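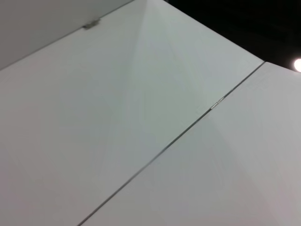
Section 3: Setting up your booster pump controller

Okay, the pump is bolted down, the pipes are on, and you've made it through Section 2. Nice work! Now we get to the part I like best, which is teaching the Nasola controller what your water system looks like. I've set up a lot of these for small water districts and shared pump houses, and if you go in order it's an easy afternoon.

Before you start

You'll want the settings sheet from your district office, a flat screwdriver, and the pressure gauge that came in the Domico fittings kit. If your station feeds two districts off one supply line, get both settings sheets. I once tried to do it with one sheet and a phone call, and I ended up driving back the next morning.

CAUTION: Shut off power at the main disconnect and lock it out before you open the controller. The keypad switch only stops the pump. It does not kill the power inside.

Wiring the sensors

1. Open the controller cover and find the terminal strip along the bottom.

2. Connect the suction side sensor to the terminals marked IN. This is the one on the supply side of the pump.

3. Connect the discharge side sensor to the terminals marked OUT.

4. Tug each wire gently. If one slides out, strip it back a little and try again.

5. Close the cover, take off your lock, and turn the power back on. The display should wake up and show two pressure readings.

Note: If both readings are stuck at zero, your sensor valves are probably still closed. I do this one all the time.

Entering your pressures

6. Press MENU and hold it until the display says SETUP.

7. Scroll to TARGET and enter the discharge pressure from your settings sheet. The controller ships at 76 psi, and please don't leave it there just because it's already filled in - go by your sheet.

8. Scroll to LOW SUCTION and enter the cutoff from the sheet. The pump shuts itself down when the supply drops below this number, so you're not pulling hard on a main that somebody else is drinking from too.

9. Scroll to DELAY and set it to 10 seconds. Shorter than that and the pump trips every time a hydrant opens down the street (ask me how I know).

10. Press SAVE. If you walk off without pressing it, everything you typed is gone.

Shared stations only

Got a Rengifo flow meter on each outgoing line? Go to METERS, pick DUAL, and give each line a name your billing people will recognize. "Line A" seems fine in July and means nothing to anyone by winter.

CAUTION: Never open the crossover valve between the two districts to test the meters. Both operators have to agree to that first, in writing.

First run

11. Open the discharge valve halfway and press START.

12. Let it run for nearly 10 minutes, then check the Domico gauge against the display. They should be within 2 psi of each other.

13. Open the valve the rest of the way, slowly. Fast is how you get water hammer, and it's loud!

If the gauge and display don't agree, jump to CALIBRATE in Section 5. If you're using the Celtach remote alarm, leave the pump running and go on to Section 4.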